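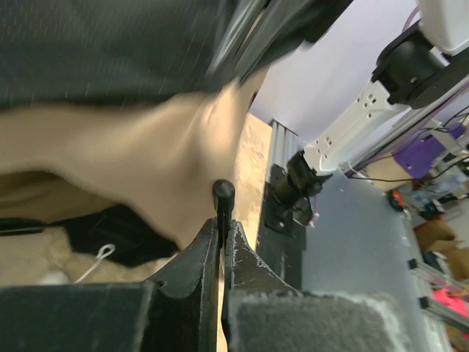
Cotton duck shrinking unevenly after first wash, can I correct for it at cutting?

Posted by Gullholm in Sewing and Textiles

I am making a set of fitted covers for bench seats out of unbleached cotton duck. I bought 21 metres from the one bolt. The first cover was cut to the finished size plus 15 mm seam allowance all round and fitted well. After one warm wash and a line dry it was short in the length and close to unchanged in the width. It will no longer go over the foam without straining the corner seams.

I have not cut the rest. My plan was to work out the shrinkage from the first cover and add that much to the length of the remaining panels, then sew them up unwashed. My reasons are that the fabric is stiff and flat as it comes off the bolt, it marks and cuts cleanly, and I do not own anything large enough to dry several metres in one piece without creasing it.

Two things I would like to know. Is the shrinkage consistent enough along a bolt that a fixed allowance will work? And does it all come out in the first wash, or should I expect more in the second and third?

The thread is polyester, if that matters. The piping cord is cotton and was not washed beforehand either.

Kaplan
Accepted reply, edited once

A fixed allowance will get you close but I would not rely on it for a fitted cover.

What you are seeing is mostly relaxation shrinkage. The lengthwise yarns (warp) are held under tension in the loom and again through finishing, and they are wound onto the roll in that state. The crosswise yarns (weft) carry less tension in most plain weaves. When the cloth gets wet the yarns swell, the tension lets go and the length pulls in. That is why your width hardly moved.

How much it pulls in depends on the tension it was wound with, and that can vary between the outside of a roll and the core. Cloth that has been sitting in a loose fold on a shelf may have relaxed a little already. So a figure taken from one panel applies to that panel.

On the second part, most of it comes out in the first wash, but heavy duck often gives up a bit more in the second and sometimes the third, particularly if the first was short or cool. If you tumble dry at any stage, expect more again.

What I do with heavy cotton:

Cut the length into pieces you can handle. You do not need to wash it as one run. Cut each piece to the rough size of the panels it will supply, with a generous margin at both ends.

Overlock or zigzag the cut ends. Duck frays badly in a machine and the loose threads wind around everything.

Wash hotter than the covers will ever be washed in use. Twice, if you have the patience.

Hang from the selvedge edge over a line, full width, and take it down slightly damp.

Press on the back with plenty of steam, moving the iron along the grain. Do not drag it on the bias or you will stretch the panel out of square.

Check the grain before marking. Pull a single weft thread and cut along the gap it leaves. The torn or cut end from the shop is seldom true.

For the stiffness, spray starch before the final press brings back most of it, and it washes out later.

Soak the piping cord in hot water and dry it before you cover it. If the cord shrinks inside the seam it will pucker the full length and there is no fix short of unpicking. The polyester thread will not shrink, so a seam in unwashed cotton can also look slack or rippled after laundering.

Mulosik

Just get them dry cleaned. I have had mine for years and never put them through the wash.

Gurnik

Agree with Kaplan on washing first. If you want a measurement, do a test square before committing the whole lot. Mark a 500 mm by 500 mm box in permanent laundry marker on an offcut, well in from the edges, with one side parallel to the selvedge. Wash and dry it the way you intend to, press it flat, let it cool and measure both directions. Divide the change by the original and you have the percentage for warp and weft separately. Repeat after the second wash. When the numbers stop changing you are done.

Measure between the marks and ignore the cut edges, as they distort.

As for the cover that is already too short, unpick one end panel and let in a strip. On a bench seat the join can sit underneath at the back. Use an offcut that has been through the same wash or the colour will be off, as unbleached duck lightens a fair bit.

Gullholm

Thank you. I did the test square on Saturday and the length came in well beyond what I would have guessed, with a small further change on the second wash. Washing the rest in pieces now. The cord had shrunk as well.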